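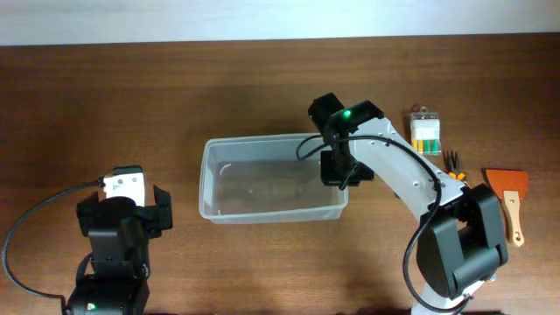 You can label a tin as neatly as you like, says Delwyn Henare, and people will still take the lid off to check. Her own kitchen in Julham went over to clear boxes in the spring, one shelf at a time, and the labels came later, on masking tape, once the family had stopped moving things about.

She is not alone in it. The plain see-through box, rectangular, round at the corners, with a bit of a rim for the lid to grip, has become the thing people buy when they decide to sort the house out. It sits in fridges and under sinks. It holds screws, rice, plasters, crayons, leftover curry and the charger for a phone that went to the tip years ago. For this feature I spent a good part of March in other people's kitchens and sheds, looking at how they use theirs, and then I went home and emptied my own.

Delwyn started with the drawer. Every house has one, and hers was to the left of the cooker. It had string in it, candle ends, takeaway menus, seed packets, spare fuses, batteries that might have been flat and a bicycle bell. She tipped the lot on the kitchen table and sorted it into heaps. Then she measured the drawer, and only then did she go and buy anything. This is the step she is firmest about. A friend had given her a set of boxes the Christmas before, and they were all a finger's width too tall for the drawer to shut.

The drawer now has shallow boxes in two rows, without lids. The string is in one, the candles and matches in another, and the fuses have one to themselves at the front. She doesn't stack anything in there. If a box has to be lifted out to reach the one beneath, the top one ends up on the worktop and stays there until somebody complains.

Batteries she keeps apart, in a small hard case that closes, so that they can't roll against keys or coins. New ones go in the case. Used ones go in a jam jar by the back door and from there to the collection point at the supermarket. She used to keep them together and try each one in the torch.

Bent Kirkegaard sells boxes for a living. His shop, Brovance, is on the corner at the bottom of Hustmont, and half of the ground floor is plastic. He let me stand about for a morning while he served. Most customers, he says, hold a box up to the light, look through it, put it down and buy a bigger one. He would rather they bought the smaller one. A large box fills with unlike things, and then it is a drawer again.

He took me along the shelves and explained what he looks for. The walls should give a little when you press them and spring back. If the plastic feels brittle and glassy it will be lovely and clear, and it will crack the first time it's dropped on a tiled floor. Softer, slightly cloudy plastic takes more knocks and is usually the better choice for the freezer. He runs a thumb round the inside of every sample. A rounded corner is easy to wipe. A sharp one keeps a line of flour or grease in it, and after a few months you notice it from across the room, because the box is see-through.

Then there is the rim. A box with a slight flare at the top is easier to pick up with wet hands, and it nests inside another of the same kind without jamming. Straight-sided ones waste less room on a shelf, but two of them pushed together can be the devil to get apart. His cure is cold water in the inner one, warm water round the outer one, and patience.

The sizes he sells most of are the 300 ml, for leftovers and odds and ends, and the 30 litre, for under beds. He thinks too many people buy the second when they need several of something in between. "A thirty-litre box of jumpers is fine," he says. "A thirty-litre box of books, you'll never move it again."

Lids were the complaint I heard everywhere. They warp in the dishwasher, they slide down behind things, and they outlive the boxes they belonged to. Eetu Peltonen keeps his upright in a toast rack. Ka-ming Au stores each box with its lid already on and accepts that they take up more of the cupboard. Delwyn had a whole carrier bag of lids and gave herself an afternoon to match them. What was left over went out with the recycling, and nothing has been missed.

Bent's advice on this is dull and good. Pick one range and stay with it, even if another is on offer. When he moved into his present flat he threw out every box that didn't share a lid with at least one other. He brought home a single range from the shop, called Wi, in a few sizes with the same lid across the smaller ones. He has been using them since and I could see the marks of it - they were scratched and a little yellow - but every one of them shut.

Food is where clear boxes earn their place most plainly. Ka-ming cooks in one go for most of the working week, and her fridge is arranged so that she can read it with the door open for a few seconds. Cooked rice is on the top shelf, then greens, then whatever is in sauce. She cools things on a tray before they go into plastic, and she never fills a box to the rim. Anything with tomato or turmeric goes in glass. She has one plastic box that is permanently orange and she keeps it for curry, on the grounds that the damage is done.

She is strict about water. A box that is put away with drops in the bottom and the lid on will smell stale in a couple of days, and the smell gets into the next thing. So hers are washed by hand in water as hot as she can stand, rinsed, and left upside down on a folded tea towel, tilted so that air can get under. Lids stand on edge beside them. If a smell has already got in, she puts a spoonful of bicarbonate of soda in the box, fills it with warm water and leaves it until morning. Failing that, a day on the windowsill with no lid.

I tried the bicarbonate on a box of my own that had held smoked fish. It took two nights, but it worked.

Scratches can't be mended and are mostly caused by the green side of the sponge. A soft cloth and washing-up liquid will do nearly everything. For the chalky film that hard water leaves, Eetu wipes round with white vinegar and rinses straight after. He uses no kitchen roll on clear plastic, as he finds it dulls the shine in time.

Eetu's boxes are in the shed. He mends lamps and radios for neighbours, and the shed has a wooden bench down one side with shelves above it. When he has a lamp in pieces, he puts an empty box in the middle of the bench and every part goes straight into it as it comes off. It stays there until the lamp is back together. A bowl would do as well, he says, but with a clear one he can bend down and look in from the side to find the small spring that is under everything else. On a brown bench he finds this a real help, as a brass screw on bare wood is very hard to see.

On the shelves he has them by job. He tried keeping them by type for years, all the screws here and all the washers there, and was forever taking down a whole row to change a plug. There is now a box for plugs, with the fuses, the cord grips and the right screwdriver in it, and a box for taps, and one for bicycle punctures. Things are bought double if necessary. He owns more small screwdrivers than he did, and he spends less time looking for one.

Not everyone is won over. Alvar Hägglund lives a few doors up from the shop and has an excellent pantry with hardly any plastic in it. He uses biscuit tins, old jars and a set of drawers from a chemist's. He finds clear boxes restless to look at. You see the backs of packets, he says, and the bit of fluff at the bottom, and all the things you meant to deal with. In a cupboard he has no quarrel with them. On an open shelf in a living room he would like a lid and a solid side, please.

I have some sympathy. A see-through box on display has to be kept tidy inside as well as out, and that is more work than a basket. Delwyn gets round it by lining the front of the ones in her hall with a sheet of plain paper. It does rather defeat the object, but the gloves and scarves are out of sight and the box still wipes clean, which the basket did not.

There is the question of buying more plastic too, and I asked everyone about it. The answers were much the same. Use up what is in the house first. Takeaway tubs are good for screws and seeds and not so good for hot food a second time. Charity shops nearly always have a crate of boxes on the floor, and it's worth taking your own lid along to try. Ka-ming found most of hers that way, for very little. Bent, with a shop to run, said the same thing, and then sold a woman a stack of shoe boxes while I waited.

My own kitchen took a weekend. I measured the shelves before I started and bought 2 boxes, both shallow, both from the Wi range so that they would share a lid. The rest I already had, at the back of the cupboard over the fridge, one inside another. The fuses are in the front of the drawer now. I still haven't decided about the string.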